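In Praise of a Toothbrush That Stands Up

My grandmother kept the family toothbrushes in a jelly glass on the windowsill, all leaning on one another like people waiting for a late bus, and I grew up thinking that was simply how toothbrushes lived. It took me until middle age, and a move to a very small apartment in Grasstead, to start having opinions on the matter. I have plenty of them now, and I hope you'll bear with me.

The trouble with a glass is the bottom of it. You know what I mean – that cloudy little puddle that collects under the handles and that you only notice when company is coming. My neighbor Mervin Cormier swears by a drawer, which keeps the counter clear, I'll grant him that, but a drawer is a dark place to put something you've just rinsed. We have argued about this over many cups of coffee and I don't believe either of us has budged an inch.

What I've come around to is the plain upright holder. One brush, one block, bristles up in the air where they belong. I like the clear kind best. A clear block sits quietly next to the soap and shows you right away when it needs a wipe, and I find I do wipe it, every Friday, while the kettle is on.
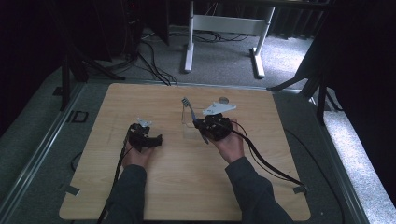
A toothbrush with its head up and a clear acrylic block on a light wooden board.

Now, I know there are fancier arrangements. The Orholm catalog has a wall rack with room for 9 brushes, and I can't imagine the household that would need it, though I'd love to be invited for breakfast. There are covered ones too, and ones with a cup attached for rinsing. I tried a covered one for most of a winter and gave it away in May. I kept forgetting which way the lid went, and at six in the morning that is more of a puzzle than I want.

A thing you pick up every morning and every night ought to have a decent spot to come back to. We'll fuss for weeks over a lamp or a rug and then drop the toothbrush wherever it lands. So give it a place of its own, somewhere it can stand straight and where your hand will find it half asleep. Mervin, if you're reading, the offer of a spare block is still open.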